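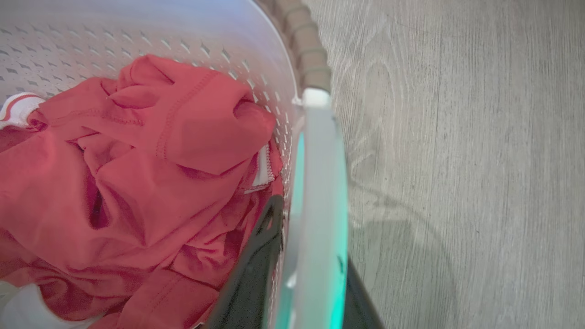
Enlow, 26/04/2026 – The shared laundry room on Grimar Street will stay open, after the housing company Halonen took back its plan to close it this summer. Tenants received the news in a letter put under their doors.

The laundry serves 231 apartments in the four brick buildings between Grimar Street and the canal. Most of these apartments were built without a place for a washing machine, and the bathrooms are too small to add one later. In February the company wrote to all tenants that the room would be closed and rented out as storage space. It gave as reason the age of the water pipes and the growing cost of electricity.

Many people in the buildings were surprised by this. The nearest public laundromat is Ovo, next to the bus station, and it takes 19 minutes to walk there from the last of the four buildings. For older tenants, and for parents with small children, this is a long way with a full basket of clothes. There is a bus, but it does not run in the evening, when most working people want to do their washing.

Ivars Grigaitė has lived in the second building for a long time and was one of those who wrote to the company against the plan. He told this newspaper that he had not expected an answer so soon.

"I wrote two pages by hand and I thought they would go in a drawer," he said. "I am not a person who complains. But when you have three children who play soccer, you wash every day. You can not carry this to the bus station every day."

According to the new letter, the pipes will be replaced in the summer, one side of the room at a time, so that some of the machines can be used during the whole period of the work. The company will also put in new dryers. The old ones have often been out of order in the winter, and tenants have hung their wet things in the stairways, which the fire inspector has criticized more than once.

Not everything will be as before. The price of one wash will go up, although the letter does not say by how much. The room will open at 7 in the morning, one hour later than now, and it will no longer be possible to book a time by writing your name on the paper list by the door. Booking will be done by telephone or on the company's website. Tenants who have no computer can ask at the office on the ground floor of the first building.

This last change has already been discussed a lot in the stairways. The paper list has hung in the same place for as long as most people can remember, and some tenants are afraid that the best times will be taken by those who are quick with a phone. Mr. Grigaitė said he can live with it, but he hopes that the list will stay at least until the autumn, so people have time to learn the new way.

Halonen says in the letter that it looked again at the numbers after it received the tenants' answers. The cost of repairing the pipes was lower than was first calculated, because the main pipe under the yard is in better condition than expected. The company does not promise anything for the years after the repair, but it writes that there are "no present plans" for another use of the room.

A meeting for tenants will be held in the laundry room before the work begins. The date will be put on the front doors of all four buildings. Questions about the new prices can be sent to the company in writing – the office has asked people not to call about this until the price is decided.

Comments (4)

canalside_m
Good news, finally. But why is the new price not in the letter? They must know it already.

Rita P.
My mother is 84 and lives on the fourth floor. She will never book on a website. She can go to the office, yes, but the office closes at three.

Tenant in no. 3
Please can they also fix the light over the sink. I have written about it two times. And people, take your clothes out when the machine is finished!!

oldbrick
@Rita P. my neighbor asked and they said you can call also, a machine answers and you press the number for the day. I have not tried it. I think the list was better.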